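Workbench tips from the Clillero robotics club
Posted 4th November

I help out with the beginners' group, and every fall I get the same emails from parents and new members, so I'm putting my answers in one spot. Soo-ah Oh added a few of her own - she's the patient one!

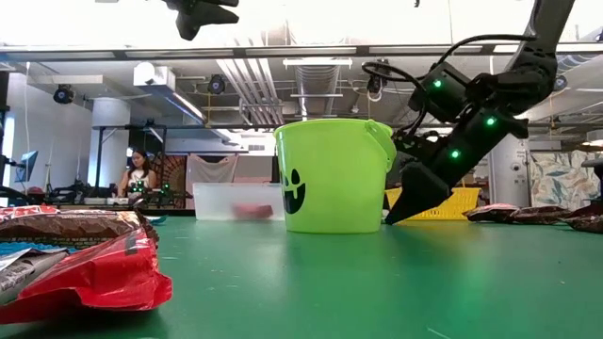
Candy is my favorite practice material for a student pick-and-place project (cheap, light, and the losers get eaten). Wrappers are tricky, though, and a crinkly foil bag is a very different grab from a stiff bar. For a drop target I like a trick-or-treat pail like the green one with the jack-o'-lantern grin, set upright with plenty of table around it. Ours go for next to nothing in November, so stock up then.

Start with one kind of candy and stick with it until the team gets ten good grabs in a row. Then mix in the foil stuff. 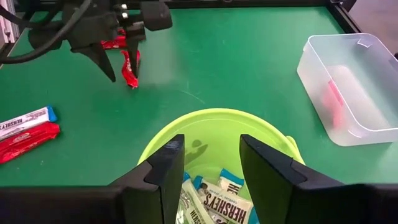

Write down every miss, too. The Nam team logged 133 tries in a plain notebook and found their trouble was all in the approach angle - a five-minute fix once they saw it. Wipe the gripper fingers with a barely damp cloth before you pack up, and label your cables at both ends. Masking tape is fine.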